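2024年10月31日

衣替えがまだ終わっていない。

終わっていないというか、始めたのが先々週で、居間の隅に山が三つできたところで止まっている。山の内訳は「着る」「着ない」「わからない」で、いちばん高いのはもちろん「わからない」だ。妻はこれを地層と呼んでいる。下のほうから去年の麦茶の染みがついたTシャツが出てくるので、呼び方としては正しい。

子どもが生まれるまで、私は衣替えというものをしたことがなかった。独身のころの服は一年じゅう同じ棒にかかっていて、寒くなったら上に一枚足す。それで四十年近くやってこられたのだから、別に困るものでもなかったのだと思う。ところが子どもの服は、同じ棒にかけておくと縮む。縮むわけがないのは知っているが、十月に出した長袖が肘で終わっているのを見れば、誰だって一度は洗濯機を疑うだろう。

上の子が六歳、下の子が三歳。理屈のうえでは、上の子が着たものを三年寝かせて下の子に回せばよい。結婚したときに義母から「二人いると服が楽よ」と言われたのを覚えている。義母の家には当時から使われていない八畳間があり、そこに段ボールが天井まで積んであった。楽の正体を、あのときもう少しよく見ておくべきだった。

うちには八畳間がないので、三年分は収納ケースに入って押し入れの上の段にいる。ケースはVavelという会社のもので、積んでも歪まないというのが売り文句だ。たしかに歪まない。歪まないかわりに、蓋が開かない。四隅の留め具を同時に外さないといけない設計で、脚立の上でこれをやると手が二本足りない。妻が下から支え、私が上で「いま右奥」「右奥って誰から見て」という会話をする。年に二回、夫婦の関係がいちばん事務的になる時間である。

ケースには中身を書いた紙を貼ってある。私の字で「100 春夏」「110 秋冬」「くつした ほか」。この「ほか」がくせもので、開けてみると水筒の紐、片方だけのミトン、保育園の帽子、それからなぜか延長コードが入っていた。延長コードは二年前の年末に家じゅうを探して、結局買い直したやつだ。探していたときの私は、なぜ靴下のところを見なかったのか。見ないに決まっている。

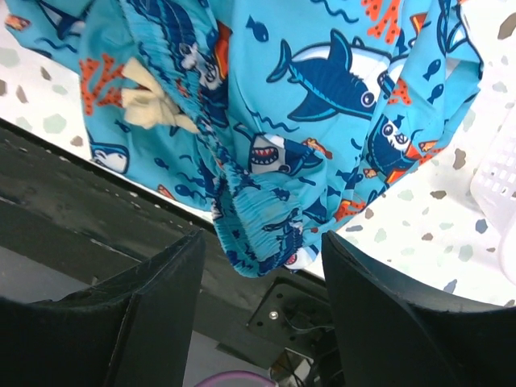

サイズの話をする。

子ども服のサイズは身長で決まっていて、100とか110とか十センチ刻みになっている。中間に95というのがあるメーカーもある。これだけ聞くと明快で、大人のMだのLだのよりずっと文明的に思える。実際には、同じ110を二枚重ねると片方がもう片方より五センチ長い。どこかに110の原器のようなものがあって、各社がそれぞれ別の日に見に行ったのだろう。

下の子はいま98センチで、つまり100を着ればよい。ところがこの子は腹が出ている。三歳児の腹というのはたいてい出ているものらしいが、うちのは食後に一段階せり出す。だから丈は100、胴は110、本人の自己認識は130くらいで、「お兄ちゃんの」と名のつくものを片端から着たがる。朝、袖から手が出ていない状態で玄関に立っているので、幽霊かと思う。

上の子は逆に細い。ズボンは丈で選ぶと落ちる。落ちるのでウエストのゴムを詰める。詰めるのは私の仕事だ。妻は裁縫ができるのだが、一度私が「そのくらい俺でもできる」と言ったのを覚えていて、それ以来一本もやってくれない。

ゴムの入れ替えというのは、やったことのある人にはわかると思うが、九割が「通す」作業である。ゴム通しの先に平ゴムを挟んで、縫い目をほどいた穴から入れて、布をたぐって、送って、たぐって、送る。半周したあたりで、後ろを留めておいた安全ピンが外れ、ゴムの尻が中に消える。最初からやり直し。これを三本のズボンで四回やった。計算が合わないのは、一本で二回やったからだ。

しかも最近の子ども服のゴムは、布と一緒に縫い込んであって抜けないことがある。四段くらいミシンがかかっていて、波打ったまま固まっている。ほどこうとリッパーを入れて十五分、二センチ進んだところで、これはもう落ちるにまかせようという境地に達した。サスペンダーという手もあるな、と夜中に調べたら、子ども用のが3,000円した。ズボンより高い。ズボンを持ち上げるものがズボンより高いのはおかしいと思うのだが、橋だって川より高いわけだし、と自分でもよくわからないことを考えて寝た。

「着ない」の山をどうするかというのが次の問題で、今年はMamoに出してみることにした。

ご存じない方のために書くと、不用品を売り買いするアプリで、同じ保育園の親たちがみんなやっている。お迎えの時間に「Mamoで全部はけた」という話をよく聞く。はけた、という言い方がいい。商売人のようで憧れる。私もはけてみたかった。

八月に練習のつもりで一枚だけ出した。ほとんど着ていない甚平で、値段は悩んだ末に800円。一週間なにも起きず、600円に下げ、そこで初めてコメントがついた。「200円になりますか？」

なりますか、と訊かれると困る。天気のことを訊かれているような響きがある。なるかならないかで言えば、私がすると言えばなるのだ。送料のことを考えると、200円にした場合、私は甚平を渡したうえにいくらか払うことになる。それは売買ではなくて何かの罰だ。丁重にお断りしたところ、「では322円では」と返ってきた。

この322という数字について、しばらく考えた。300円でも350円でもない。相手の残高がちょうどそれだけなのか、あるいは私の知らない相場表があって、甚平・夏・男児・柄ありの欄に322と書いてあるのか。妻に見せたら「その人、本気だね」と言った。本気という評価がどこから出てくるのかわからなかったが、たしかに端数には気迫がある。負けて、322円で売った。手数料と送料を引いたら見事に赤字だった。

受け取り評価は星五つで、「思ったより大きかったです」と書いてあった。110の原器問題はここにも及んでいる。

そんなわけで「着ない」の山は、もう出品する気力がない。近所の小学校の裏に古着の回収ボックスがあり、そちらにしようと思っている。思ってから十日経つ。袋に詰めるところまではやったのだ。ただ、詰めた袋を玄関に置いておいたら、下の子が中から一枚ずつ出して着ていた。「これまだきれる」と言う。たしかに着られていた。腹は出ていたが。

子どもの服を手放すのがつらい、という話を人はよくする。小さな靴下を見て泣いたとか、初めて歩いた日の服だけは取ってあるとか。私はそういうほうではないと思っていたし、いまも八割がたはそうだ。上の子の80の肌着など、見てもまず「黄ばんだな」としか思わない。ただ、たまに変なものが引っかかる。新生児のころの服は平気で袋に入れられるのに、膝に穴のあいた灰色のスウェットが捨てられない。思い出があるかというと、ない。着ていたはずだが、着ているところを一つも思い出せない。思い出せないから捨てられないのかもしれず、これは整理術の本には載っていない分類だと思う。

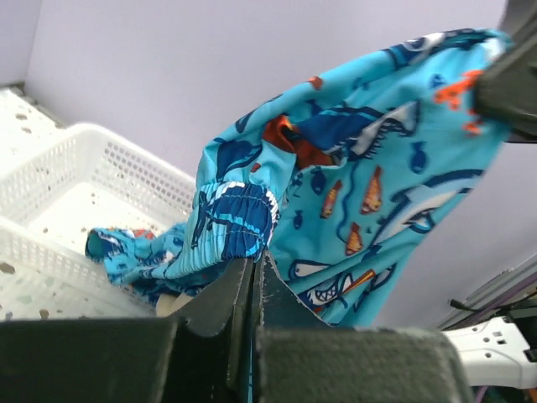

整理術の本といえば、図書館で一冊借りた。オタカル・マトウシェク（Otakar Matoušek）という人の書いた『棚と家族』という翻訳本で、背表紙だけ見て借りたら、半分はエッセイだった。チェコの人で、子どもが五人いて、家が狭い。その時点で信用できる。

全188ページのうち、片づけの具体的な方法が書いてあるのは四ページくらいしかない。残りは祖母の箪笥がどんな音で開いたかとか、兄の外套を着せられて学校へ行った日の屈辱とか、そういうことが延々と書いてある。五人目の子に服が回るころには色がなくなっていて、家族写真では末っ子だけいつも霧の中にいるように見える、というくだりで声を出して笑った。うちの下の子の写真を見返したら、たしかに全体に薄い。

その四ページのほうに、こんなことが書いてあった。服は季節で分けるな、着る人で分けろ。季節は毎年勝手に来るが、人は一人ずつ大きくなるから、と。なるほどと思い、脚立を出し、Vavelの留め具を四つ外し、「100 春夏」の箱を「下の子」に、「110 秋冬」の箱を「上の子」に書き換えようとして気がついた。下の子の箱に入るべき服は、いま上の子の箱に入っていて、しかも上の子はまだそれを着ている。箱の中身が箱の外で走り回っているのだから、名前を変えても意味がない。蓋を閉めた。閉めるときは一人でも閉まるのが腹立たしい。

あと、この本には北欧の箪笥の話も出てくる。それに影響されたわけではないのだが、いや影響されたのだが、先月ついに子ども用の箪笥を買った。Brøndumという店の五段のもので、届いてみたら箪笥の部品が届いた。組み立て式だとは書いてあった。書いてあったが、人はそういう行を読まない。

説明書には文字が一つもなく、丸い頭の人がにこにこしながら板を持っている絵だけがある。その人は最初のページで一人だったのが、三ページ目から二人になる。二人目がどこから来たのかは描いていない。うちの場合は妻が来た。にこにこはしていなかった。

三時間かけて組み上がり、引き出しを入れると、四段目だけ奥まで入らない。一度抜いて、レールを見て、また入れて、入らない。丸い頭の人に訊きたいことはいろいろあったが、その日は親指の皮がむけていたので、四段目は三センチ出たまま今に至る。出ているおかげで、取っ手を使わずに開けられる。下の子はこの段がいちばん好きで、自分の靴下と、どんぐりと、上の子の消しゴムをしまっている。人で分けろ、というのはこういうことかもしれない。違うかもしれない。

箪笥が来て何が変わったかというと、朝の支度が少しだけ早くなった。子どもが自分で服を出すからだ。出すところまではよい。問題は何を出すかで、昨日の朝は最低気温が九度だというのに、上の子が半袖を着て出てきた。寒いよ、と言うと、さむくない、と言う。鳥肌が立っているよ、と言うと、これは模様、と言う。半袖の上にカーディガンを着せるところで折り合いがついたが、折り合うまでに十二分かかり、早くなったぶんはここで全部使った。

夏物を全部しまえばこういうことは起きない、と妻は言う。そのとおりだ。それを衣替えといい、私が先々週からやっているのもそれである。

ただ、保育園のほうで室内遊びの日に薄着を持たせてくださいと言われたり、急に二十五度になったりするので、夏物を完全に引き上げる踏ん切りがつかない。今年は十月に入っても暑い日があって、しまった半袖を二度出した。二度目に出したとき、次にしまうのは雪が降ってからにすると宣言した。うちのあたりで雪が積もるのは三年に一度である。

洗濯の話も少しだけ。しまう前に一度洗う、というのが正しい手順で、それをさぼると翌年に黄ばむ。義母にもマトウシェク氏にもそう言われた。氏には言われていないが書いてあった。襟ぐりの黄ばみにはUrniaという洗剤がいいと職場の人が勧めてくれたので買ってみたところ、襟は白くなり、ついでに名前つけのスタンプも薄くなった。「たかはし」が「た　はし」になっている。保育園の先生は優しいのでちゃんとうちの棚に入れてくれるが、連絡帳に「お名前の確認をお願いします」と書かれた。確認した。か、がない。

それで昨夜はずっと名前を書いていた。肌着六枚、長袖八枚、ズボン五本、靴下は左右で二倍。油性ペンで洗濯表示のタグに書くのだが、あのタグはつるつるしていて、書いた先からにじむものと、まったく乗らないものがある。靴下にいたってはタグがなく、土踏まずのところに直接書く。伸ばして書くと、離したときに字が縮む。それを見越して大きく書くと、履いたときに巨大になる。足の裏に「たかはし」と大書した三歳児が廊下を走っていくのは、見送っていてなかなかのものがある。

今夜は子どもたちが仮装をすると言っている。何になるのかは二人とも教えてくれないが、さっきから居間の隅で地層が掘り返される音がしていて、「わからない」の山が目に見えて低くなってきた。冬のコートを二枚重ねた人が一人、水着の上に腹巻きの人が一人、いま台所の前を通った。

明日は寒いらしいので、まずコートを取り返すところから再開する。四段目にカイロが入っていた気がする。去年のだけど。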